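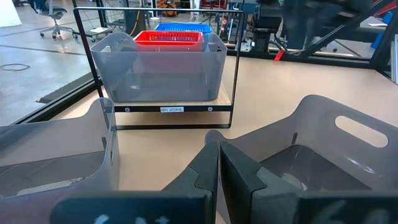 Search this site... Go

Jundness opens its first online slots tournament to everyone

2 May 2021

Hello from all of us at Jundness! I'm Silvia Hrnčiar, I look after the games here, and I've been itching to tell you about this one since February. Our first slots tournament is open, it runs for 8 days, and you don't need to be a long-standing member to join in.

It's all played on Bistora, our fruit machine game with the silly cherries (I still love them). Everybody starts with the same 80 free spins, so a big balance won't get you any further up the table. Your best run of ten spins in a row is the score that counts - the rest just drop off.

We tried it out with a small group of members first, and I was nervous about the scoring. 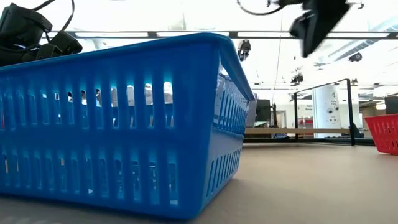 Soon-im Koo told us the ten-spin rule kept her playing right to the last evening, though she'd like the table to update a bit faster. Fair point, and Girish Maurya on our tech side has now got it refreshing every 35 seconds.

The top prize is £1328 in cash with no wagering strings attached, and there are smaller prizes further down the table. Winnings go straight into your account once we've checked the scores.

3 comments | 8 shares

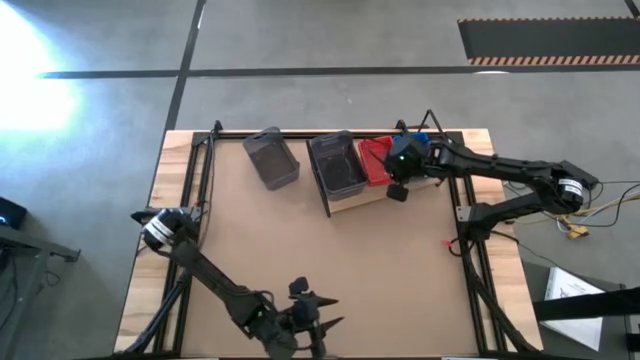
How to join

Log in, open the Tournaments tab and press Enter. New players can sign up on the same page - have your ID handy, as we do check it. You must be 18 or over, and you can set a time or spending limit before your first spin. Please do, I have one on my own account!

Press questions can come to me or to Kazimír Jireš through the contact form.

Share this 35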